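Jitus maple board panels are solid panels made from edge-joined planks. They are sold unfinished and sanded on both faces, for bench tops, play surfaces and shelf use.

**Stock panel**

- Length: 600 mm
- Finish: none, sanded
- Ships flat, one per carton
- Minimum trade order: 60 panels

Grain and tone vary from panel to panel. Color runs from cream to tan, and darker streaks are normal and are not treated as a fault. We do not match planks for pattern, so swirled grain can sit next to straighter grain on the same face.

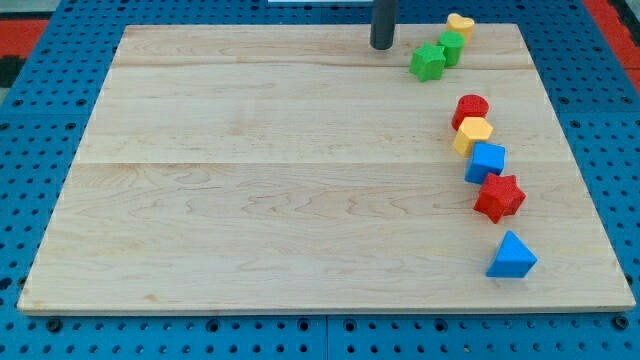

*Maple panel on blue pegboard, with plastic shape blocks. Blocks not included.*

The panel can be laid straight on a pegboard table top without fixings. If it needs to stay put, use the Clekum corner pads (sold separately, item 82). Wipe with a dry or barely damp cloth. Do not soak. Oil or wax can be applied by the buyer; test on the underside first.

Panels are cut at our Nalanville shop. Custom lengths up to 1,000 mm are available on request and cannot be returned once cut. Orders placed in August ship in September.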